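Why I Can't Stop Talking About Metal Type

I went to the Drollow print fair in October with a short list and a firm promise to myself that I would buy nothing heavy. I came home with a drawer of 14-point Pulleck (a typeface I had only ever seen in one battered cookbook!) and a sore shoulder, and I have been happy ever since.

If you've never set type by hand, let me try to tell you how good it is. Every letter is its own little piece of metal. So is every comma. So is every space, and the spaces are where I fell in love, really, because on a computer a space is nothing at all, and in a type case it's a thing you pick up with your fingers and sometimes drop on your foot. You stand at the case, you read your line upside down and left to right, and after a while your hand starts going to the "e" before you've finished thinking of the word.

My first page took me a whole weekend. It was a poem of more than 600 letters, and I put the "n" and the "u" the wrong way around in so many places that the proof looked like a secret code. I kept it. It's on the wall over my desk.

What surprised me most was how much of printing is packing and squeezing. The type has to be held so tight that you can lift the whole block off the table and nothing falls out. You tuck in strips of wood and metal until it all locks, then you press on it with your fingertips and listen. A loose line makes a tiny clicking sound. I love that sound, even when it means another half hour of work.

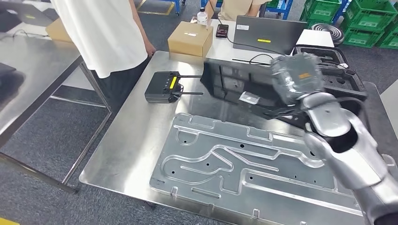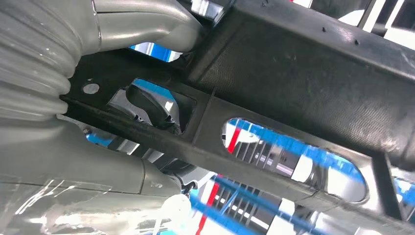 Paper, and a word about ink

Braulio Zamudio taught the Saturday class where I started, and he talks about paper the way other people talk about food. He gave each of us a stack of 40 sheets, all different, and had us print the same three words on every one. The soft cotton sheets took the type so deep you could read them with your eyes closed. The shiny ones just smeared. My favorite was a plain gray stock from Lundgren, a bit rough, with flecks in it -- I've since bought far too much of it.

As for ink, use less. Then use less than that. I ruined most of a run of 70 holiday cards last year by being generous, and every "a" and "e" filled in solid. They went out anyway and my aunt said they looked very bold.

What's next

I'm setting a small book of my grandmother's letters, the ones she wrote from Cladgate when she was first married. She had a lot to say about the landlady and the price of onions. I have four pages done and the fifth sitting on the table, tied up with string, waiting for me to find one more capital W. If anyone reading this has a spare in 14-point Pulleck, please write to me!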